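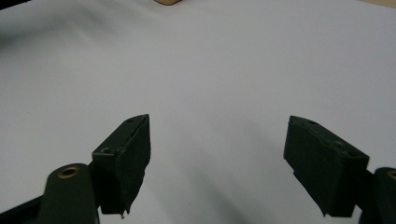
Figure 4. Wrist camera view with the dark green fingers apart over a pale surface. The inner faces and lower inner edges of both pads are rough.

4.3 Does the finger or the camera explain the gain?

The Hestport report credits its higher grasp rate to the softer pad. We are not convinced. In that work the pad and the camera mount were changed in the same week, and no run was made with only one of the two swapped. We therefore repeated the comparison on our own bench, keeping the Drarkwood arm and the Trirnby controller fixed throughout.

We logged 2000 attempts, of which 1834 were kept. The rest were dropped because the controller log had gaps, and we did not try to rebuild them. Each block was 50 attempts long, with the pad type drawn at random before the block began. Moving the camera back to its old mount removed most of the gain, whichever pad was fitted. Changing the pad alone gave a difference we could not tell apart from the spread between blocks.

Wear is a second worry. The pads in Figure 4 have uneven, worn faces, and the left one has a chipped, ragged section along its lower edge. A fresh pad and one in this state should not be pooled under one label, yet this is what the Hestport tables appear to do. We changed pads every 30 blocks, a figure picked for convenience, and we make no claim that it is the right one.

The view itself also deserves some doubt. Much of the lower half is taken up by the fingers, and a soft shadow lies between them on the white surface. The Chow detector was trained on evenly lit crops, and in our runs it sometimes marked such a shadow as a thin object — a fault that a grasp score alone would hide. Masking the fingers helped a little. It did nothing for the shadow, and we left the mask off for the results in Section 4.4.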